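Szulc Herbal Nutrition Project
Progress report to the Giltamura Fund, 2018-06-24

The project tests whether a daily cup of ginger and fennel tea eases mild indigestion in adults. Enrollment closed in May with 88 participants. Six have since withdrawn, none for reasons related to the tea. Participants have returned 1,778 diary entries to date.
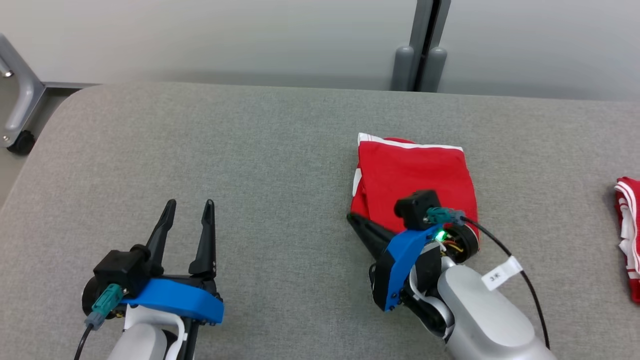 Table with gray woven upholstery, Szulc site.

Neto supplied the dried ginger as agreed. The fennel order from Skasix arrived late – the second blend was therefore delayed – and packing has now resumed. More than 4,000 tea bags remain in storage.

Spending is within the approved budget. We request approval to move unspent travel funds to laboratory testing of the second blend.

Submitted by Haruto Miyazaki, Project Lead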